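Pinzas paralelas para dos brazos: dedos angulares o dedos rectos, ¿con cuáles os quedáis?

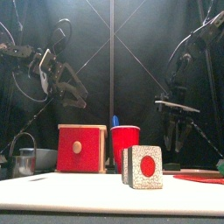

¿Merece la pena cambiar los dedos de la pinza antes que cambiar la pinza entera?
Casi siempre conviene empezar por los dedos: cuestan poco, se cambian en un rato y son lo que toca el objeto. Si después de probar dos o tres geometrías sigues perdiendo agarres, entonces mira la carrera y la fuerza del motor.

tuercafloja escribió:
Bueno, pues después de dar bastante la lata en el hilo de controladores me he puesto en serio con las pinzas. Tengo los dos brazos negros enfrentados sobre la mesa blanca, cada uno con su pinza paralela, y llevo desde marzo comparando dos juegos de dedos: los Oltow, que son los angulares de toda la vida, y unos Pelgate rectos que me pasó un compañero del taller. Misma mesa, mismos trastos, mismo programa. Hago tandas de nueve intentos por objeto y apunto los agarres buenos.

Los objetos son cosas normales, nada de piezas de catálogo: el hervidor de metal, el bol gris, el vaso rojo, la caja roja con su pomo redondo, los cubos y el trapo rojo. Con los cubos no hay discusión, cualquier dedo vale. Donde se me complica la vida es en el pomo y en el asa del hervidor. Con los Oltow saco siete de nueve en el pomo y con los Pelgate cuatro de nueve, y eso que los rectos me gustan más para casi todo lo demás (entran mejor en sitios estrechos y no tapan tanto a la cámara).

Mi conclusión provisional es dejar angulares en un brazo y rectos en el otro, y repartir tareas. ¿Alguien lo lleva así? ¿Me voy a arrepentir?

marisol_ejes escribió:
Yo lo llevo así desde hace tiempo y estoy contenta, pero te aviso de una cosa: calibra cada brazo por separado y guarda dos archivos distintos. Yo usaba el mismo punto de herramienta para los dos y me tiré una tarde entera buscando un fallo en la cámara que no existía. La punta del dedo recto no cae donde cae la del angular, y en un pomo pequeño eso ya es fallar.

Por cierto, ¿qué llevas en las yemas? Porque si comparas unos con goma y otros sin goma, la comparación no vale mucho.

tuercafloja escribió:
Ay. Los Oltow con goma fina y los Pelgate pelados, tal como venían. Tienes razón, me he hecho trampas yo solo. Esta noche les pego la misma goma y repito lo del pomo.

Ruan Dlamini escribió:
Voy a llevar un poco la contraria. Creo que estás midiendo la orientación de la muñeca y lo achacas a los dedos. Un pomo redondo se agarra bien con casi cualquier cosa si entras de frente, con la línea de los dedos pasando por el centro. Si entras en diagonal desde arriba, el dedo angular te perdona más porque la punta ya viene inclinada, y el recto apoya solo el canto y resbala.

Prueba a bajar la muñeca hasta dejarla casi horizontal con los Pelgate. Apuesto a que igualas los números sin tocar la goma.

tuercafloja escribió:
Podría ser, pero con la muñeca tan baja me roza la placa con la mesa — y ahí el brazo se queja y se para. Tendría que levantar la caja con un taco y entonces ya no es la misma prueba.

Ruan Dlamini escribió:
Pues levanta la caja para las dos parejas de dedos y repite las dos. Es más trabajo, ya lo sé, pero con nueve intentos y tres variables moviéndose a la vez no puedes decir que unos sean mejores que otros.

kiko_servo escribió:
Hombre, Ruan, que tampoco está escribiendo una tesis. Para decidir qué dedos monto en mi mesa a mí nueve intentos me sobran. Si falla cinco veces de nueve, lo quito y a otra cosa.

Lo que yo miraría es el controlador. Con el Pillai que uso yo puedes limitar la corriente de cierre por software, y eso cambia muchísimo el asunto. Antes cerraba a tope y el vaso de plástico se me iba volando. Ahora pongo el límite en 700 mA y el vaso aguanta, el cubo aguanta, y el asa del hervidor también si la coges por arriba del arco y no por un lado. ¿Tú con qué cierras?

tuercafloja escribió:
Con cierre por posición, sin límite de corriente. Le digo un ancho y allá va. Para los cubos va de lujo porque sé lo que miden, para el trapo es un desastre, nunca sé si he cogido tela o aire. Lo del límite me interesa mucho, ¿tu Pillai te devuelve la corriente en tiempo real o solo la fija?

kiko_servo escribió:
La devuelve, con algo de retraso pero la devuelve. Yo la uso para saber si hay algo entre los dedos. Con el trapo no siempre se nota, te lo digo ya para que no te hagas ilusiones. Con tela doblada sí, con una sola capa depende del día.

marisol_ejes escribió:
Para tela, dedos rectos y finos, sin duda. Arrastras la punta un poco por la mesa, cierras, y se forma el pellizco solo. Con los angulares gordos a mí me sale uno de cada muchos. Así que tu idea de mezclar me sigue pareciendo buena: el recto en el brazo que tenga el trapo más cerca y el angular para los pomos y las asas.

Y no estoy de acuerdo con kiko en lo de que nueve intentos sobran. Yo tuve unos dedos que iban perfectos una mañana y al día siguiente fatal, y era la goma, que se había llenado de polvo.

Ruan Dlamini escribió:
Gracias, marisol. Límpialas con alcohol entre tandas, ya que estamos.

tuercafloja escribió:
Vuelvo con deberes hechos (a medias). Misma goma en los dos juegos, caja levantada con un taco, muñeca más baja. Pomo: los Oltow se quedan en siete de nueve y los Pelgate suben también a siete. O sea que Ruan tenía bastante razón, y marisol también, y no sé cuánta parte es de cada uno porque cambié las dos cosas a la vez, ya lo sé, no me riñáis.

Del hervidor no tengo nada limpio todavía. El cuerpo es brillante y la cámara me da profundidades rarísimas, así que unas veces voy al asa y otras al aire que hay debajo. He pedido un controlador Pillai a la tienda de Bunditon para probar lo de la corriente y mientras tanto sigo a mano con las posiciones.

kiko_servo escribió:
Para los brillos, mueve la luz a un lado antes de tocar nada de la cámara. Y cuando te llegue el Pillai, actualízalo antes de montarlo, que el menú de límites con el firmware viejo es un suplicio.

Ruan Dlamini escribió:
Ahora separa las dos variables. Goma sin taco, taco sin goma. Son dos tandas más, te lo haces en una tarde.

tuercafloja escribió:
Vale, vale, lo hago. Pero el trapo primero, que me tiene picado.

Compartido 9 veces · 4 comentarios

Comentarios de los lectores

lupe.nema: Qué bien me viene esto, estoy justo con el mismo lío del pomo y pensaba que era culpa de la cámara.

andamio77: Yo habría quitado los angulares hace años. Pesan, tapan y para coger cubos no hacen falta.

marisol_ejes: Para cubos no, andamio, pero ponte tú a abrir un cajón con los otros en diagonal y me cuentas.

pepa_bits: ¿Alguien tiene las medidas de los Pelgate? En su página no las encuentro.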